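Anyone else's white building board shedding pegs?
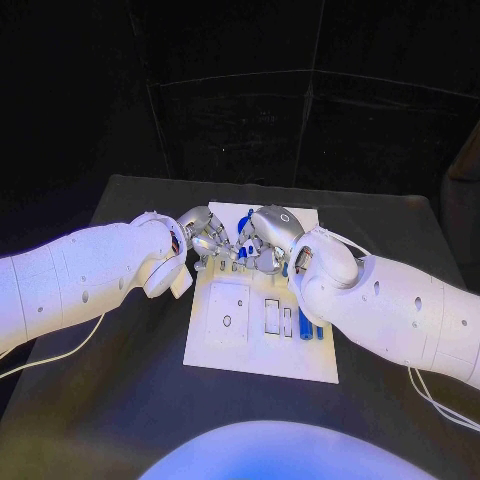
Started by pmacedo_bench

I picked up one of the white base boards with the blue pegs for the craft table in the back room, mostly because the listing swore the pegs "seat and stay seated." I don't buy it. The short ones go in fine and then they lean. The tall piece with the rounded top is the only one I trust, and even that one I press twice.

Before I send it back I'd like to hear from people who have had theirs longer than a couple of weeks. Is it the board or is it the pegs? And please don't tell me to use glue. The whole point is that it comes apart again.

Posted 7/3/19

---

kostiuk_b wrote:

It's the board. I had a Fundell and the holes opened up in under a month. They sell it as being for "all ages," and then a grown man pushes a peg in at a slight angle and the hole is an oval forever.

---

wuritz_fan wrote:

Disagree with kostiuk_b. I've got 5 of these boards going in an after-school room and the holes are fine on all of them. What goes bad is the pegs. Kids chew them, step on them, leave them on the heater. Swap the pegs and try again before you blame the board.

Also, how are you pushing them in? If you hold the board with one hand and jab with the other it slides, and then you're pushing sideways without knowing it. Lay it flat, work with both hands at the far side first, and come back toward yourself.

---

pmacedo_bench wrote:

Nobody is chewing mine. They came out of a sealed bag.

I've been doing it flat on the table the whole time. I can see why working from the far side would help with reach, but I don't see what it does for the fit. A loose peg is loose wherever you start.

---

wuritz_fan wrote:

It keeps your sleeve off the ones you've already placed. Try it or don't.

---

Gilmar Bastos wrote:

I'm with the original poster on this. Every time somebody complains about a product on here the answer is "you're holding it wrong." It's a board with holes and a bag of pegs. If there's a technique to it, the technique should be printed on the box.

That said, I'd measure before you return it. Take one peg and try it in 8 different holes, including a couple near the corners. If it leans in all of them it's the peg. If it leans in two or three, bad board.

---

taffyapple22 wrote:

My sister got a Hurkano set and it's night and day. The pegs click. You can turn the board upside down and shake it.

---

kostiuk_b wrote:

Has your sister shaken it, or is that what it says on the Hurkano page? I've read that same line somewhere.

---

taffyapple22 wrote:

I've seen her do it, thanks. Once, ok, but I saw it.

---

kostiuk_b wrote:

Once, new out of the box. Mine would have passed that test too.

---

pakhei_t wrote:

Two things from somebody who has spent too much on this stuff.

The tall round-topped pieces nearly always hold better than the short pegs because you can get your fingers around them and push straight down. With the short ones your fingertips are down against the board and you end up pinching and tilting. If you've got big hands it's a pain. I use the flat end of a pencil for the last bit.

Second, a dark table makes it a lot easier to see the edges of a white board and whether the thing has shifted on you. I put a dark mat under mine. Could be in my head, but I drop fewer pieces.

---

Gilmar Bastos wrote:

Mat sounds like another thing to buy.

---

pakhei_t wrote:

It's a piece of felt. It was 2 dollars.

---

pmacedo_bench wrote:

OK, did the test Gilmar suggested. Same peg, 8 holes. It leaned in three, all of them along one side. The rest held about as well as I'd expect for the money. Then I tried a second peg and it leaned in the same three.

So kostiuk_b was closer than the chewing theory. I also tried the pencil, and yes, it goes in straighter, but it doesn't fix those three.

Seller says returns take up to 5 business days to approve and wants the pegs back in the original bag, which I cut open with scissors like a normal person.

---

wuritz_fan wrote:

Fair enough, bad side on the board. I still say most of them are fine. Just turn it so the bad side is away from you and don't build there.

---

pmacedo_bench wrote:

I paid for four sides. Sending it back. If the next one leans too I'll post the hole test again, and if it doesn't I'll post that as well.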